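In defense of the sock table

I've been meaning to write this one since July, when I moved the laundry out of the bedroom and got into a small argument with practically everyone I know. So here goes. I think socks should be sorted on a table. A real table, with legs, that you can stand or sit at. I don't think they should be sorted on the bed, or on the couch in front of the TV, or (my own mother's method, sorry Mom) straight out of the dryer while crouching in the hallway.

I know how this sounds. It's socks! But I live in a house with two teenagers who both play soccer, and when I finally got fed up one Friday and emptied every drawer, basket and gym bag we own, I had 158 single socks on the floor. A hundred and fifty-eight. I counted them because I wanted the number for the family group chat, where it was received with total silence.

My friend Rocío Ibarra is firmly a bed person. Her argument goes like this: the bed is big, it's soft, it's already there, and once it's covered in laundry you have to finish or you can't go to sleep. I used to believe that last bit too. What really happens in my house is that at eleven at night the whole pile gets picked up in one armful and moved to the chair, and then the chair is the sock place for a week and a half. The bed doesn't make you finish. It gives you a deadline, and then you cheat.

And the bed hides things. Mine has a gray comforter with a quilted pattern, and you would not believe how well a gray sock can disappear into that. You pat around, you find one, you find what you think is the other, and it's a wrinkle. Then you shake the thing out in the morning and two socks go flying behind the headboard to live with the dust.

A table has no wrinkles. That's pretty much my whole case, but I'll keep going, because I have opinions about the color as well.

You want it pale. I tried sorting on the dining table first, which is a dark walnut thing we got from my in-laws, and navy and black socks just sank into it. Everybody's school socks are navy or black! I was holding them up to the window like old film negatives. Then I switched to the light one in the spare room, a plain Mallberg top I bought secondhand for a sewing project that never happened, and the difference was silly. Gray looks gray. Charcoal looks charcoal. You can see a hole in the heel from where you're sitting.

You also want it bare. I feel strongly about this. The second there's a mug and a pile of mail on the table, you've lost your elbow room and you start stacking things on top of other things, and stacking is how one long sock ends up paired with one short one. Clear it off completely. The mail can go on the floor for twenty minutes, it won't mind.

Then comes the part people skip, and it's the part I care about most: bring only a couple of pieces onto the table at a time. Don't tip out the whole basket. I used to do the big dump, very satisfying, very dramatic, and then I'd stand there looking at this mountain and go make a sandwich. Now the basket stays on the floor next to my foot and I pull out one crumpled lump and one flat thing and deal with those. One hand for each. The lump usually needs some opening up before you know what it even is – kids take their socks off in a ball and they go through the wash in a ball and they come out as a ball, a bit like a dinner roll.

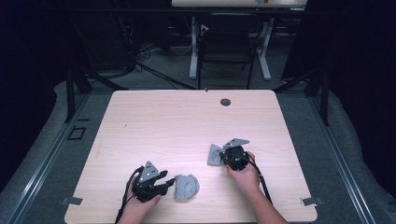

The ball problem

Let's talk about balls for a minute, because there are two kinds and people mix them up.

The first kind is the accidental ball, the one I just mentioned. It's never properly clean in the middle and it's never properly dry in the middle either, and I'm against it. I've asked my children to unball their socks before they go in the hamper. I've asked nicely, I've asked not nicely, and for a while I had a sign. The sign is gone now. I suspect it was recycled by a person under five foot six.

The second kind is the ball you make on purpose, when you pair two socks and roll one cuff over the whole bundle. This is how I was raised and I did it for thirty years without thinking. Eduardo Azevedo, my neighbor across the landing when I lived in the old apartment, was the one who talked me out of it. He ran the alterations counter at Kazemi, the dry cleaner on the corner, and he could not stand to see a stretched cuff. He'd take the sock out of your hand and show you. One side of the elastic would be all wavy, and he'd look at you as if you'd let a plant die.

So I lay them flat now. One on top of the other, toes together, smooth it with the side of your hand, fold once, done. And guess what you need for smoothing something flat? You can't do it on a mattress. You push down and the mattress pushes back and the sock ends up with a hump in it. On a hard top it takes a second. I also like how it feels, I'll admit that. There's something very pleasant about running your palm along a piece of cloth and having it stay where you put it.

Rocío says flat socks slide around in the drawer and come apart. She's right, they do, a little. I stand mine up on the fold like file cards and pack them close, and that mostly fixes it. She says that's a lot of fuss for something that goes inside a shoe. Well, maybe. She also irons pillowcases, so I'm not sure she gets to use the word fuss.

About buying your way out of it

People always tell me to throw everything away and buy one kind of sock. I did try. I bought a big pack of Trarnness crews, all gray, all the same, and for a few months it was heaven. Then they started to age at different speeds. Some went thin and some went fuzzy, and one batch shrank, and I ended up with a drawer of gray socks that were technically identical and didn't match at all. That's worse! With the old mix I could at least find the one with the lobsters.

I've also owned the little plastic clips that keep a pair together in the wash (Lultov makes a set, in very cheerful colors). They work fine if the person taking off the socks uses them. You can see where that leaves me.

I keep coming back to the table. It doesn't have to be big or nice. Mine is scratched, and one corner has a ring on it from a paint can. I put the radio on, I pull the basket over, and I'm usually through the lot before the program ends. The leftover singles go in a shoebox under the window, and once a month I lay those out too and see who's found a partner.

The group chat has still not responded, by the way. But last week I walked past the spare room and my younger one was in there at the table with her practice bag, turning her socks right side out, and I kept walking and didn't say a word.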